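**Wanted: people to help with a two-arm robot build, shared workshop, evenings and some weekend hours**

2020-09-12

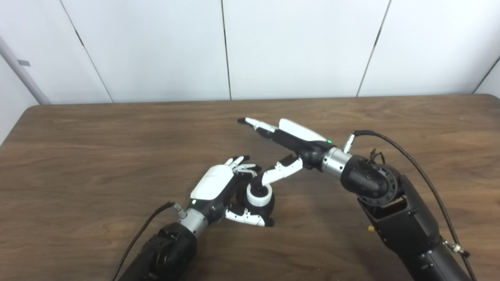
We need two, maybe three more people. Project is called Sollia. Two arms, two five-finger hands, one table, built and run out of the Rernell workshop. Been going since spring. Mechanics are mostly there, software is mostly not, and the person who did our wiring has moved away, so this is half a job ad and half a cry for help.

Paid, a little. See money section. Not a company, no funding round coming, please don't ask about equity.

## What we're doing

Getting two hands to work on one small part together. One holds, the other does the fiddly bit. Twist a collar, line something up, pick at an edge. Things that take you or me no thought at all and eat a whole evening on the robot.

No gripper claws, we decided that early on. Fingers and thumbs only. Slower to get going but it's what we want to learn about and we aren't changing it now. If you think this is a dumb way to do it you might be right, come and argue while you crimp connectors.

Right now everything is teleoperated. Someone drives, someone watches the table, someone keeps a hand on the stop button. Next step is recording enough good runs that we can try training something on them. Target is 4000 good ones by the time the heating bills start. We're a long way off.

## Who we need

**Wiring / electrical person.** Most urgent. Cable routing along both arms needs redoing properly. At the moment they loop out further than I like and I worry about snags at full reach. You should have made a harness before, for anything: motorcycle, printer, synth, whatever. Strain relief matters to you on a personal level. Clean labels a plus, since our current labels are masking tape and my handwriting.

**Someone for the control side.** Python fine, C++ better. The left and right arm run as two separate processes that talk to each other more or less politely. Needs tidying. Collision checks between the two arms are very basic (a box around each one, stop if boxes touch) and that gets in the way the minute both hands go for the same object. Which is the whole project. So that's the job really.

**Operator.** No experience needed. Steady hands, patience, ok with doing the same move 50 times in a session and writing down what went wrong. Students welcome, retired people very welcome. You'll get trained, takes an evening. If you play an instrument or sew or fix watches tell us, it seems to carry over.

Also would not say no to somebody with a small lathe at home. Fixtures, mostly. Ask.

## Who we don't need

- more people who want to "advise"
- anyone who won't wear eye protection when the arms are powered
- anybody looking to do their own demo video with our hardware. Had that already

## Hours and place

Rernell workshop, back door, up the ramp. Evenings from 6, usually til 9 or whenever someone gets hungry. Longer sessions some weekends, posted on the board and in the group chat. Operator sessions are two hours max, after that people get sloppy and we end up throwing the runs out anyway.

Can't do evenings? The control work can be done mostly from home. We have a simulator of sorts, named Hundano, made by me, not good, but it'll tell you if the joints go the wrong way. You'd still need to come in every couple of weeks to run it on the real thing. The wiring obviously can't be done from your couch.

No parking at the back, use the street.

## Money

Operators: $35 a session, paid same night.

Wiring: flat fee, we'll agree on it once you've looked at the job. Parts on us. Please don't buy anything first and send me the receipt after, talk to me.

Control: honest answer is it's a small stipend and your name on everything we put out. Code goes public when it's not embarassing.

Workshop membership is covered for all three roles for as long as you're on the project. Normally $50 a month, and it gets you the rest of the shop too: mill, laser, the good bandsaw. Several people have joined for the bandsaw alone.

## House rules, short version

- never alone with the arms powered. Two people in the room, always
- stop button in somebody's hand, not on the shelf
- hair tied, sleeves up, no rings or lanyards
- table gets cleared before power on. Tools, coffee, phones, all of it
- if you broke a finger (robot's) say so right away. No one gets yelled at. Spares are in the gray drawer and a swap takes an hour if you don't lose the screws
- log your runs. Bad ones too. Especialy bad ones

Over 18 only for anything with power on, that's the shop's insurance and I can't bend it.

## How to apply

No CV needed. Send a few lines:

1. which role
2. something you made or fixed, a photo is nice, ugly is fine
3. which evenings you're free
4. any allergies to shop cats. There is one, Yusof, he sleeps in the offcuts bin

Write to Abílio Vieira through the Rernell front desk, or leave a note in the Sollia pigeonhole by the door. I check it most evenings. If you hear nothing in a week then chase me, I've lost the note.

Will ask people to come by for one session before we say yes, so you can see how we work and back out if it's not for you. That first session is paid too, operator rate, whatever role you're after.

Ad stays up through the end of September or til the spots are gone. Wiring person could start tomorrow.

– Abílio

PS the old flyer by the kettle says soldering station is provided. It's shared now, with the ham radio people. Bring your own iron if you're fussy about tips.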